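プレスリリース
2018年12月23日
Studoso

丸い食卓にも長い食卓にも。Studoso、ウールのテーブルクロス「Drunine」の予約受付を始めます

こんにちは、Studosoのアタアフア・ハリデイ(Ataahua Halliday)です。年の瀬のばたばたしている時期に、しかも日曜日にお知らせを出してすみません。平日は織り機の音がうるさくて文章が書けないので、静かな工房で、ストーブにあたりながらこれを書いています。

やっとお知らせできます! ウールのテーブルクロス「Drunine(ドルニーネ)」が完成しました。最初の試し織りを机に広げた日から、約13か月。途中で糸を替え、織り方を替え、最後には染めの順番まで替えました。工房のみんなには「まだやってるの」と何度も言われましたし、私も何度か、来年でいいかなと思いました。でも出せます。うれしいです。

食卓にウールなんて、と言われるのは慣れています。展示会に出るたびに、醤油をこぼしたらどうするの、夏は暑くないの、猫が爪をかけるんじゃないの、と聞かれます。全部もっともな心配で、醤油のことはあとで書きます。夏は、正直に言うとしまってください。猫については、うちの猫は一度かけました。目の詰まった織りなので糸は引っぱり出されずに済みましたが、よその猫がどうかは保証できません。

それでも私がウールにこだわったのは、肘です。冬の朝、食卓に肘をつくとひやっとするでしょう。あれが子どものころから苦手でした。祖母の家では寒くなると古い毛布を半分に折って食卓にかけ、その上に白い布を重ねていました。手紙を書くときも豆の筋を取るときも、下がふかっとしているんです。鉛筆だと紙に穴があくので、祖母はいつも太いペンで書いていました。あの毛布と白い布を、重ねなくていい一枚の布にできないか。それがDrunineの始まりです。

糸は、牧場と紡績所を兼ねるShearerにお願いしました。担当のルアリ・ギリーズ(Ruairi Gillies)さんは電話が長い人で、糸の相談をするつもりが、気づくと雨の話と犬の話になっています。でも毛のことになると一歩も譲りません。最初に私が選んだ柔らかい糸は「首に巻くならこれ。皿を置くならやめておけ」とあっさり却下されました。かわりに送られてきたのは、少しごわっとした、腰のある糸です。手に取ったときはがっかりしたのですが、織って湯通しをしたら見違えました。肌ざわりはさらっとしていて、グラスを置いてもぐらつかないんですよ。

織りはカンヤラット・カンパン(Kanyarat Khamphan)、染めはサムラン・トンスック(Samran Thongsuk)が受け持っています。ふたりとも工房ができたころからの仲間です。色は3色にしました。夜明け前の空のような「藍ねず」、栗の渋皮みたいな「渋茶」、それから染めずに羊の色をそのまま残した「生成り」です。サムランは緑も入れたがっていて、試作もかなりいいところまで行ったのですが、食べ物をのせたときにどうしても煮物が寂しく見えてしまって、今回は見送りました。本人はまだあきらめていません。

形の話もさせてください。テーブルクロスで一番もめたのが、実はここなんです。布は四角く織れるので、四角い食卓なら悩むことはあまりありません。困るのは丸い食卓です。四角い布をかけると角が四方に垂れて、座った人の膝にのる。丸く裁てば見た目はきれいですが、縁の始末が難しく、厚みのあるウールだと波打ちます。カンヤラットは縁を細い綾織りの帯でくるむ方法を考え、何枚も縫い直して、アイロンなしでもすとんと落ちる丸型を作ってくれました。長い食卓のほうは、真ん中で布を継ぐか継がないかで大げんかになり、結局、継がずに一枚で織ることにしました。 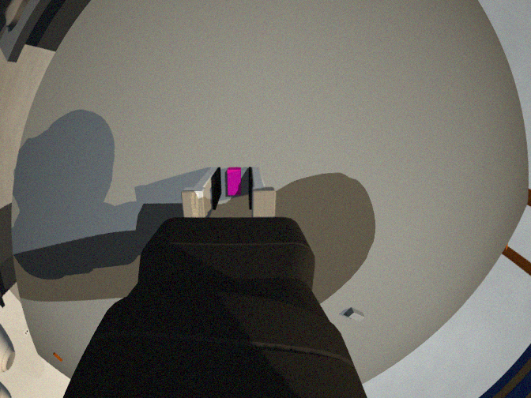
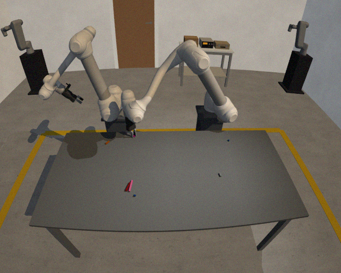 そんなわけで、サイズは4種類になりました。二人用の小さな角型、家族用の角型、丸型、そして継ぎ目なしの長型です。垂れの長さはどれも短めにしてあります。裾の長いクロスは写真では優雅なんですが、椅子を引くたびに巻き込むし、小さい子はまず間違いなく引っぱります(うちの甥は引っぱりました。スープが鍋ごといきました)。膝に軽く触れるか触れないかくらいが、毎日かけっぱなしにするにはちょうどいいと思っています。

ご自宅の食卓の寸法がわからないという方は、紐を一本用意してください。丸い食卓なら、端から端まで、いちばん長くなるところに紐を渡して印をつける。四角い食卓なら、縦と横にそれぞれ印をつける。その紐を封筒に入れて工房に送ってくだされば、こちらで測ってお返事します。巻き尺で測ってメールをくださるほうが早いのはわかっているんですけど、試作のときに近所の方がこのやり方で紐を持ってきてくださって、それがとても楽しかったんです。毛糸の人もいれば、荷造り紐の人も、古いリボンの人もいました。

お待たせしました、醤油です。こぼしたら、まず慌ててこすらないこと。乾いた布をのせて、上から押さえて吸わせます。そのあと水で湿らせた布でとんとんと叩き、また乾いた布で押さえる。ウールの表面には水を少しはじく性質があるので、すぐに対処すればかなり取れます。時間がたってしまったら、ぬるい水に中性洗剤を少し溶かして、その部分だけ押し洗いしてください。熱いお湯はだめです、縮みます。洗濯機にも入れないでください。カレーは……生成り以外をお選びいただくのがいいと思います。渋茶なら、まあ、わかりません。

普段のお手入れは、窓を開けて軽くはたき、椅子の背にひと晩かけておけば十分です。食べ物の匂いは風を通すと抜けていきます。畳んでしまうと折り目がつくので、夏のあいだは筒に巻いて、防虫剤を一緒に入れておいてください。ご注文の方には紙の筒をおつけします。届いたときもその筒に巻かれた状態ですから、最初からアイロンをかける必要はありません。熱い鍋をじかに置くのはやめてくださいね。鍋敷きはどうか使ってください。

初回に織れるのは、全部のサイズを合わせて216枚です。これはShearerから届いた今年の毛の量で決まった数で、途中で足すことができません。色の割り振りはまだ決めきっていないので、ご予約の様子を見ながら織り進めます。サイズと色をお選びいただき、お名前とお届け先を添えて、工房の問い合わせ窓口からお申し込みください。お支払いは、織り上がりのご連絡を差し上げてからで結構です。織る順番はお申し込み順ですが、丸型だけは縁の仕事に手間がかかるため、角型より少し長くお待ちいただきます。

それから、実物に触ってから決めたいという方へ。年が明けたら、喫茶店Stovettiの奥の席をお借りして、Drunineをかけた食卓でお茶を飲んでいただけるようにします。店主のローリー・ガルブレイス(Rory Galbraith)さんは、試し織りのころから店で使ってくれていた方で、コーヒーの輪じみについては私よりよほど詳しいです。「うちのは毎日こぼされてるから、いちばん正直な見本になるよ」と言ってくれたので、新品と使い込んだものを並べてかけてもらうことにしました。毛羽の立ち方も色の落ち着き方も、手で触って比べてみてください。もちろん肘もついてください。そのための布ですから。

私も店にいる日がありますが、たいてい奥でケーキを食べているので、声をかけてもらえたら喜んで話します。Stovettiの胡桃のケーキ、おいしいんですよ。相談だけでもかまいませんし、紐を持ってきてくださるのも大歓迎です。

先の話を少しだけ。次の毛刈りが済んだら、Shearerと来期の糸の相談を始めます。9月には二度目の分を織り出せたらいいなと思っていますが、毛の出来次第なのでまだお約束はできません。サムランの緑がそこに入るかどうかも、煮物との相性次第です。同じ糸で椅子の敷物を作ってほしいという声もいただいていて、カンヤラットがもう勝手に小さいのを織り始めています。私は昨日、織り機の横にそれが置いてあるのを見つけました。座り心地はとてもよかったです。

【Drunine 概要】
品名:ウールのテーブルクロス「Drunine(ドルニーネ)」
色:藍ねず、渋茶、生成り
形:角型(小)、角型(家族用)、丸型、長型
素材:羊毛(糸はShearer)
お手入れ:部分的な押し洗い。洗濯機、熱湯は不可
付属品:保管用の紙筒
予約:本日より受付。初回分がなくなり次第終了

【取材、お取り扱いのお問い合わせ】
Studoso 担当:アタアフア・ハリデイ
試し織りの端切れをお送りできますので、ご希望の色を書き添えてください。工房の見学もお受けしています。織り機の動いている時間は電話の音が聞こえないことがあります。留守番電話にお名前を残していただければ、夕方に折り返します。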